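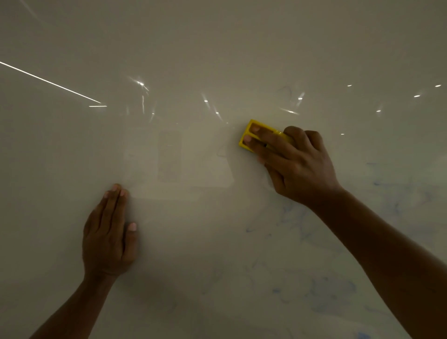 Teemu Hämäläinen

Chapter 4
Surface Preparation and Finish

4.1 Why the surface comes first

A coating is only as good as what lies under it. Most finish failures that reach a repair shop began before the can was opened: dust left in a corner, a film of wax, an old layer that had let go of the wall in one place and was painted over anyway. The new coat hides these faults for a while. Then the light changes, or the seasons do, and they come back through.

Chapter 3 dealt with the materials themselves, with binders, pigments and solvents and how each one cures. In this chapter we turn to the surface that receives them. We look at how to judge its condition, how to clean it, how to fill and level it, and how to tell when it is ready. The last two sections cover gloss, which shows every mistake, and the inspection of finished work.

The chapter assumes interior work on walls, doors and built-in panels. Exterior surfaces have their own problems with moisture and are left to Chapter 9.

4.2 Terms used in this chapter

Substrate. The material being coated, such as plaster, wood, metal or an older finish that is staying in place.

Key. The fine roughness that lets a new coat grip. A surface with no key looks clean and feels slick.

Flatness. How closely a surface follows a true plane over a distance. A wall can be smooth to the hand and still be far from flat.

Smoothness. The absence of small marks, grains and scratches. Smoothness is judged close up, flatness from several steps back.

Gloss. The share of light that a surface sends back at the mirror angle. A high-gloss surface gives a clear reflection of a lamp. A flat paint gives none.

Telegraphing. The showing of a fault in the substrate through the coat above it.

Students often mix up flatness and smoothness, and the mistake costs time. Sanding improves smoothness. It does very little for flatness, and in careless hands it makes flatness worse, as the paper digs into soft filler and rides over the harder material beside it.

4.3 The Brolton schoolhouse

We will return several times to one job, the repainting of a two-room schoolhouse at Brolton. The work was run by Urho Riihimäki, and his site notes are used here with his permission. The building had plaster walls, wooden doors and a long run of painted storage panels in the corridor. Over the years it had been painted by several different crews, none of whom left a record of what they used.

The corridor panels caused the most trouble. They had been finished in a hard gloss that was still sound over most of its area. The first crew on the new job washed them, let them dry overnight and put on a coat of water-based enamel the next morning. It looked good. By the end of June it could be peeled from the lower panels with a thumbnail.

Riihimäki's notes give the cause in one line: "Clean but no key." The old gloss had been washed and never abraded. The new enamel had dried as a separate skin lying on top of it. The crew stripped the panels, sanded them with a fine paper until the shine was gone, wiped them down and primed them before trying again.

Note what was done correctly the first time. The washing was thorough, and the drying time was long enough. One missing step was sufficient to lose the coat, along with the labor that went into it.

4.4 Looking at a surface

Inspection starts with light. Overhead light flattens a wall and hides its faults. Turn it off if you can, and hold a work lamp near the wall so that the beam runs along it. Low spots fall into shadow and ridges catch the light. Mark each one with a soft pencil as you find it. Do not use a wax crayon or a ballpoint pen, either of which may bleed through the finish.

Next, use your hands. Draw your palm slowly over the area with light pressure. Fingertips pick up grit and scratches, while the flat of the hand is better at sensing a gradual rise or dip. Some painters close their eyes for this.

Finally, test how well the old coat is holding. Press a strip of tape down firmly in a spot that will not be noticed, then pull it back on itself. If paint comes away with the tape, the coat must be removed at least that far, and further tests made outward from that point until the paint holds.

A record of these checks should be kept for each wall or panel. Table 4.1 gives a suitable form. It has space for the type of substrate, the condition of the existing coat, the result of the tape test and any marks found under the lamp.

4.5 Cleaning

Three kinds of dirt are met with indoors, and each is removed in a different way. Loose dust is taken off dry, with a soft brush or a vacuum, before any water touches the surface. Wetting it first turns it to paste and drives it into the corners.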